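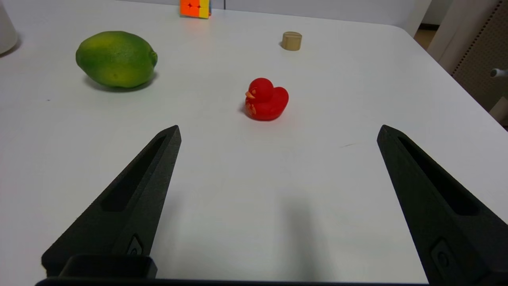 1/ Reforma do quarto, semana 6. Gastei 171 em tinta e massa na Maglaya. Escolhi branco fosco para tudo e já tenho dúvidas — num tampo branco como esse, qualquer pontinho ou risco cinza aparece.

2/ O orçamento era 300. O rodapé fica para junho.
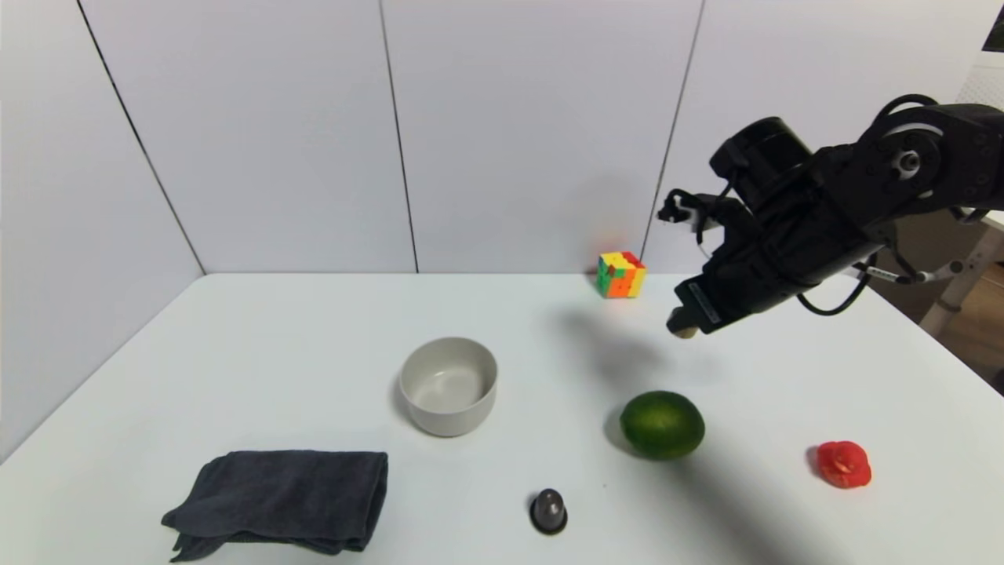 Painéis brancos, juntas escuras.

3/ A Tzu-hsuan Chiang sugeriu painel em vez de massa. Dá menos pó, mas a entrega é só na quinta.

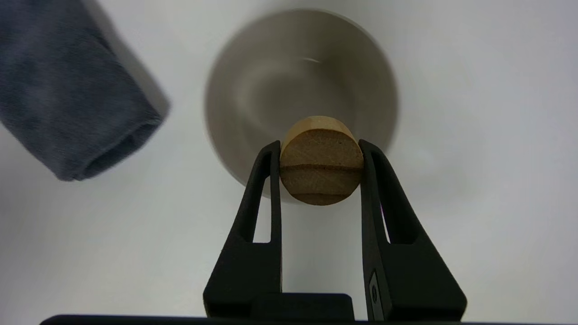 4/ Faltam os puxadores da cômoda. Os de metal custam 146 o jogo, não vou pagar. Prefiro madeira clara, algo desse tom, até com o rasgo reto no meio. Lixa fina e cera — nada de verniz.

Última atualização: quinta, 21h
Categoria: Casa e reforma
Veja também:
Massa corrida sem pressa
Rodapé: colar ou pregar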